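Ticket: visitor bay permits keep dropping off, Gilchrist building lot
Opened by: Alby Katene
Status: open, then closed, then open again (sorry!)

Hi all, me again. So I manage the parking for our building through Gramari, and since Wednesday every visitor permit I issue vanishes from the list after 5 minutes. The guest parks, goes upstairs, and then gets one of those snippy orange notices on the windshield. I've had 4 angry neighbors at my door and one very rude note under my own wiper, thank you Digby.

Things I tried first: logged out and in, cleared the browser, used my phone instead of the laptop. Same thing every time.
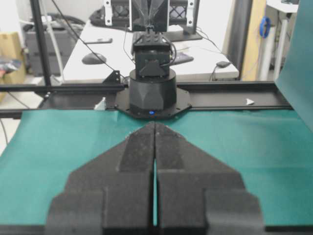

Does the permit show up for the patrol guy before it vanishes?
It shows on his handheld as "pending" and never moves to "active," so as far as he's concerned the car has no permit at all.

Gervasio Acuña from support wrote back pretty fast and asked me to check the plate format. I'd been typing plates with a space in the middle, the way I always have, so I redid one without the space. It stayed put through lunch and I closed the ticket (way too early, as you'll see). 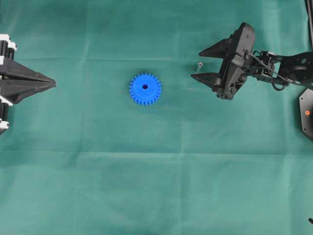 By dinner it was gone again, and poor Tarık Dönmez had his sister's car ticketed for the second time. He was nicer about it than I would've been. I reopened this and sent over the error code, which is 3000, and the little help page for that code just says "contact your administrator." That's me! I'm the administrator!
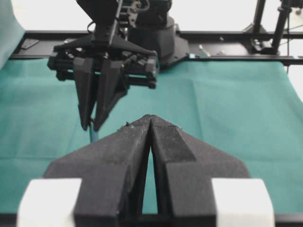

Is there a cap on how many visitor permits one building can have?
The limit is 100 per building, and expired ones count toward it until someone clears them out by hand.

Well, guess who had never cleared a single one. I went into Archive, picked everything from before April, and hit Remove. It took ages and the page froze once, but I left it alone and it came back.

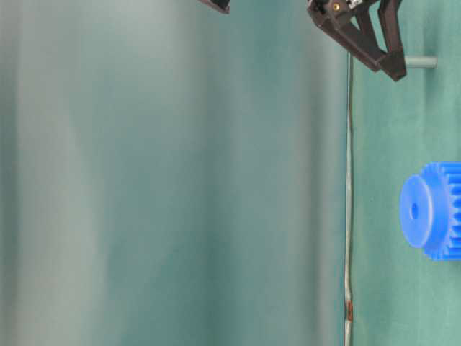 After that I issued a fresh permit for Tarık's sister and one for my own cousin, and both went to active right away. They were still there the next morning. Gervasio is voiding the old notices on his end, and I'm taping a sign up in the lobby so people bring me theirs.

Leaving this open until Digby's notice is canceled too, even after that note.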